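Flastville Neighbors Help Board
Home and Furniture > Tables and Desks

Cloudy rings on a glossy white kidney-shaped table, and which way should it face?

Geetha Pinto
Posted Thursday, May 29, 2025
Tags: tables, glossy finish, water marks, room layout

I have two problems with the same table and I'm putting them in one post. If the moderators want them split up, that's fine.

The table is white with a shiny top and a kidney shape. I bought it secondhand in Wendton in November. The sticker underneath says Trillano and the number 2117, and the rest of the sticker is worn off. I looked for care instructions and could not find any. The seller had it eight years and told me she wiped it down with "whatever was under the sink," so I don't know what has been on it.

The first problem is rings. People put drinks on it, mostly water in small glasses, sometimes tea. After the tea I get a faint cloudy circle. You can't see it standing over the table. You see it if you crouch down and look across the top toward a light. I have tried a damp cloth, dish soap and water, and a glass cleaner with ammonia. The soap did nothing. The glass cleaner seemed to help for a day and then the circle was back, and now there is a dull patch a little bigger than the circle. I stopped there before I made it worse.

I'd also like to know what to put under the glasses. I had cork coasters, but they slide on this top and two of them have been knocked off already. 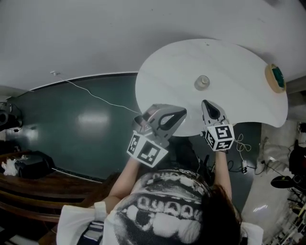

The white table with a glass cup near the middle.

The second problem is the curve. One end is wide and the other narrows down to a rounded lobe. Anything round that gets put down near the edge of the wide end ends up hanging over it, and then it gets bumped. With a straight table I can tell where the edge is without looking. With this one I can't, and other people are worse at it than I am. The floor is hard and shiny too, so whatever goes over keeps rolling.

People mostly use it standing up. Would it be better to stand on the inside of the curve or the outside? I have room to turn it either way. The room is 13 feet on the short side, and the table doesn't have to touch a wall. I would like to keep it. It is easy to walk around and nobody hits a hip on a corner.

Things I already know: don't use scouring powder, don't use bleach. Please don't tell me to buy a tablecloth. I had one made for a round table once and that was enough trouble.

Pascual Ibarra
Member, Wendton
Marked as helpful by the poster

Taking the rings first. What you do depends on what the top is made of, and "shiny white" could be several things. Before you put anything else on it, look at the underside and the edge.

If the edge has a separate strip running around it, with a fine seam where it meets the top, you probably have a sheet surface glued to a board. If there is no seam anywhere and the white rolls over the edge and a little way underneath, it is more likely painted or lacquered. A lacquered top is softer. Heat and ammonia can both leave a haze on it, and that would fit what you describe with the tea and then with the glass cleaner.

For a sheet surface:

Mix one teaspoon of white vinegar into two cups of warm water. Wipe with a soft cloth, then go over it with plain water, then dry it with a second cloth. Cloudy circles on this kind of top are often minerals from the water plus old cleaner. The seller's "whatever was under the sink" may have left a film, and the glass is marking the film and not the table. You may need to do it three times. If the circle gets fainter each time, keep going.

For lacquer:

Leave the vinegar alone. Wash it once with a drop of mild dish soap in lukewarm water, dry it, and leave it for two days without touching it. Some heat haze fades by itself. If it is still there, use a plastic polish, the kind sold for car headlights or acrylic, in the finest grade you can get. Put a small amount on the cloth and not on the table. Make straight strokes with very light pressure. Try it first on a part of the top that people don't look at. I would use the tip of the narrow end.

Either way, no more ammonia, and no melamine sponges. Those white sponges are very fine sandpaper and they will take the gloss off in a patch. Then the only way to make it even is to dull the whole top.

Coasters: silicone, flat, not the kind with a lip. Wash them in soap before you use them the first time, or they can leave a mark of their own. If you want to keep the cork ones, stick a thin piece of rubber shelf liner to the bottom – trim it a little smaller than the cork so it doesn't show. Check under them once a week. Grit gets trapped under rubber and scratches.

I don't have an opinion on which way to turn it. Mine is a rectangle.

Ulises Lagos

Just wax it. Car wax, whole top, buff it off. Rings don't stick to wax. I did my counter like that and it was fine for a year.

Pascual Ibarra, in reply to Ulises Lagos

Wax over a haze will seal the haze in. Get the circle out first and then wax if she wants to. It will also make the coasters slide more. And not on anything people eat off.

Ulises Lagos, in reply to Pascual Ibarra

Fair. Rubber coasters then.

Telma Fuentealba
Member, Flastville

I can help with the turning part. I ran a craft room for children for some years and we had two kidney tables in it. They were older than yours and not as nice.

It depends on whether one person is in charge of the table or whether everyone is doing their own thing.

If one person hands things out and the others work, that person goes on the inside of the curve. From there you can reach almost all of the top without leaning, and the others spread out along the outside. That is how these tables are normally used in schools.

If it's one or two people working side by side, put them on the long outside curve at the wide end, and push the narrow end toward the side of the room where less happens. The narrow end is no good for working at. There isn't enough surface in front of you, and your elbows are past the edge on both sides. Use it for parking things that don't roll.

For things hanging over the edge, we put a line of tape on the table, a hand's width in from the rim, all the way around. The rule was that nothing got set down outside the line. It took the children a day to get used to it. Adults took longer. On a glossy white top I would use painter's tape in a pale color and change it every couple of weeks so the glue doesn't set. If you don't want to look at tape, put a tray in the middle and have the round things live in it. A tray with a low rim is enough for tape rolls, jar lids, small tubs and so on. Stand the drinking glasses in the middle as well. The middle is the one place on that table that is a decent distance from every edge.

About the floor – a flat mat under the wide end will stop things rolling. Get one with a rubber back if your floor is slick, and check that it isn't a kind that stains vinyl, if vinyl is what you have. It will be printed on the label.

One more thing. Look at where your ceiling light falls before you settle on a position. A strong light straight over a glossy white top is tiring to work at, and it will show you every ring you ever get. We moved one of ours two feet sideways and stopped noticing the scratches.

Geetha Pinto

Thank you all. I looked underneath. There is a seam around the edge, with a strip, so I went with the vinegar. After two rounds the tea circle is fainter and the dull patch is about the same. I'll do a third round on the weekend.

I turned the table so the wide end has the outside curve toward the door. I have put a tray on it. No tape yet.

Does anyone know if the edge strip can be reglued if it starts to lift? There is one spot near the narrow end where I can get a fingernail under it.

Pascual Ibarra, in reply to Geetha Pinto

Yes. Contact cement, a thin coat on both sides, wait until it's tacky, then press. Hold it with painter's tape overnight. Keep the vinegar water away from that spot until it's done. Water getting in there will swell the board, and you can't fix that.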